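April, 7.40 in the evening. Ran the tidying test again with Herman. Coloured wooden blocks on the maple board, arm set to pick each one up and put it away by colour. Out of 100 attempts, 70 were clean. Last month it was 65, so progress – slow progress. Stars are still the worst shape. The finger comes down on a point and the block turns.

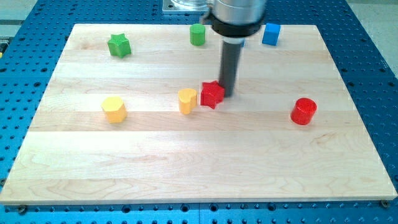

Sekar asked at lunch whether Lisia could clear a child's bedroom floor by Christmas. I said no. A board is flat, the lighting is fixed and nothing on it is soft. Socks would finish us. Herman thinks the stockroom at Fidholm is nearer, as the boxes there are all square.

Tomorrow: slow the descent, recheck the height offset, repeat with stars only. Melati wants the log by 8.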